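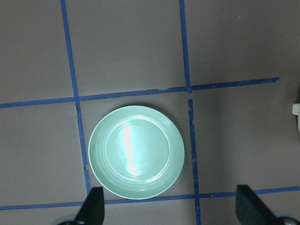
Workshop Diary – Arm Build, Bench Two
Jul 26, 2018

The bench was opened at the usual hour and the arm was powered on after the cable check. The Woder controller started on the second attempt. The first attempt ended with the same bus fault recorded earlier in the month, and the connector at the elbow has been added to the repair list.

The morning was given to the tabletop grid. The blue tape lines are not straight, and the vertical line to the right of the plate does not meet the one above it. Its edges have also become ragged. It was decided to leave the tape in place until the present set of trials is complete, as any change would make the new results hard to compare with the old ones. Fresh tape will be laid in October, using a steel rule.

The green plate was placed in its cell for the rim trials. The plate has a wide raised rim and a glossy surface, and a bright streak of reflected light falls across the center well. The detection program, which looks for round outlines, has trouble with streaks of this kind. Lowering the exposure to 30 gave a cleaner outline on most passes – the grid lines remained readable at that setting. The value has been written on the card beside the monitor.

With the fingers spread wide, the approach was run from above at 171 mm and then stepped down toward the near side of the rim. Of the 6 attempts made before lunch, three ended in a lift. Two closed too early and pushed the plate toward the next cell. The last was stopped by hand when the left finger came down on the rim. No damage was found to the plate or the finger.

The Brisum finger pads arrived in the afternoon post. They are thicker than the drawing stated, and the mounting holes will need to be opened slightly before they can be fitted. The Zanetti drill press is reserved for the furniture group until Saturday, so this work is held over.

The shared log was copied to the Vinanis folder at the close of the session. Members using bench two tomorrow are asked to keep the lamp at its present height and to leave the arm in its parked position.

Outstanding: elbow connector, pad holes, a new roll of blue tape. The emergency stop was tested before shutdown and the key returned to the cabinet.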